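Robot club, week whatever we're on now

So I finally have an evening free to write up the club stuff, which means you're getting about a month of it in one go. Sorry. Get a coffee.

For anyone new: I help out with a student robotics club on Thursday evenings, and this year I somehow got put in charge of the two-arm team. There are two teams. The other one is doing wheels (a floor rover called Holst, very cute, drives into chair legs) and we're doing arms. Ours is called Prerkuson. I did not pick the name. There was a vote, I was in the minority, and I've made my peace with it, mostly because the rover kids wanted to call theirs Prostonetti and lost too.

The goal for the term is a tabletop task for the Rallora challenge, which is a small student competition with a big rulebook. You get a table with ordinary household stuff on it, and your robot has to handle small things with both arms. One arm holds, the other arm does something useful. That's the whole pitch! It sounds like nothing when you read it out loud. I read it out loud in August and a bunch of people said "oh, easy," and I have been reminding them of that ever since.

What we've learned about two arms

One arm is a nice weekend project. Two arms is a family argument. The very first evening we had both of them powered up, the left one went politely to where it was told and the right one went to the same place, and we all dove for the stop button. No damage, apart from a very loud plastic clack and one student who now stands a good three feet farther back than everyone else.

We fixed that with the dullest solution possible, a line down the middle of the workspace in software. Left arm stays left, right arm stays right, and there's a little shared zone where only one of them is allowed to move at a time. It's slow and kind of clumsy to watch, but I sleep better. Sólveig Thoroddsen, who wrote pretty much all of that code between two exams, wants to take the line out and let the arms work around each other properly. I've told her after the competition. She has told me before the competition. We'll see who wins (it'll be her).

The other thing that ate our time was the cables. You plan everything around the arms and the fingers and the motors, and then you tell a wrist to rotate and find out that the cable had other ideas. We spent one full session just routing the things, taping them, moving, untaping, taping again. My advice if you're starting out: leave more slack than looks sensible, then drive every joint to the end of its range by hand and watch the cable the entire time. Don't watch the gripper. Everybody watches the gripper, me included.

Practice, practice, more practice

The way we train is that a student steers the arms through the task, over and over, and we save every run. Then we use the good ones. We've got 803 saved runs right now, and before you're impressed, a lot of those end with something on the floor. The team record for one evening is 48, set by two people swapping places every time one of them got cranky.

We did try being strict about the table at the start. Same objects, same spots, everything lined up with a ruler. The arms got very good at exactly that table! Then I nudged one thing over by an inch and it all went to pieces, reaching out with total confidence for a spot with nothing in it. So we stopped being neat. Now people bring things from home or from the supply cupboard and set them out however they like, wrapping and all, and before each block of runs we shuffle them. Crinkly clear plastic has been the worst of it by far. It shines, and the shine moves when the light moves, and our vision code finds this deeply upsetting.

Which brings me to windows. I love a room with a big window. The code does not. A cloud goes over and the tabletop changes color and half our settings are wrong. We pull the blinds partway down and that helps a bit, but I also don't want to train on perfect lighting and then show up at a gym with skylights, so lately we've been leaving things a little bright on purpose.

The part of the task we're on now is the pass. Left gripper has hold of something small, right gripper opens up and comes in to meet it. Small is the hard bit. With a big box you can be off by a finger's width and still look like a genius, but with a little see-through thing your fingers hide most of it from the camera just when you need to see it. We've tried 17 different approach angles for the right arm and I have strong feelings about all of them. Low and from the side is winning so far.

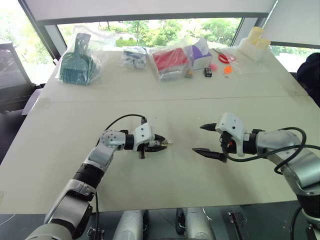

What's next

A few things, in no special order. The scoring gives you 30 points for the pass alone, so that's getting most of our time until it stops being embarrassing. I want someone other than Sólveig to be able to explain the shared zone code, and I've bribed two of the newer students with pizza to sit down with her and go through it line by line. We also need new fingertip pads, as the old ones keep peeling off at one corner and I'm tired of glueing them.

Oh, and the rover team has challenged us to a joint demo, where Holst drives up with something on its back and Prerkuson picks it off. I said yes before thinking about how high our table is. If anybody has built a small ramp that doesn't wobble, please leave a comment, I'd love to see how you did it!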